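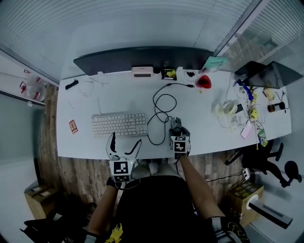
Courses > Popular Music Studies > Unit 6 Handouts

Unit 6: The Third Single and the Problem of Group Identity

These notes accompany the lecture on release strategy for large vocal groups. Students should read them before the seminar and bring one written question.

1. Background

A debut single introduces a group. A second single usually repeats what worked. By the third, listeners expect to recognize the group without being told its name, and labels often respond by changing the sound, the styling, or both. The lecture treats this as a problem of arrangement first and marketing second.

2. Case: Gromura

Gromura is a seven-member group signed to the Stetum label. The first two singles share a tempo, a key, and a chorus sung in unison. The third, "Arnside," drops the unison chorus and gives each member a separate line. In the survey set for this unit, 1,559 listeners heard a clip lasting 40 seconds. Of these, 700 named the group correctly from the third single, a lower number than for either of the earlier songs.

Points to note while listening:

- The verse melody sits low, and two of the lead voices are hard to tell apart.
- The hook is carried by a synthesizer until the final chorus.
- The bridge quotes the debut single, but at half speed.

3. Line distribution

Line distribution means the share of singing time given to each member. Record it in seconds and convert it to a percentage, so that the shares total 100. Backing vocals are entered in a separate column. Where two members sing together, credit both and mark the entry with an asterisk.
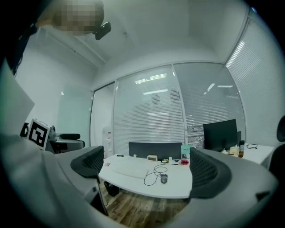 Rácz objects that timing the lines tells us little about who is remembered, and that a single well-placed phrase in the last chorus may outweigh a full verse. The objection will be taken up in the seminar.

4. Assignment

Choose one third single by a group with five or more members. Submit a distribution table and two pages of commentary. Lyrics may be quoted briefly. The work is due at noon on the last teaching day in July.

Comments

Does a spoken intro count as singing time?

Please enter it with the backing vocals.

The bridge quotation is easier to hear on headphones.

Related handouts

Unit 5: Writing for Unison Voices
Unit 7: The Repackaged Album
Guide to Listening Logs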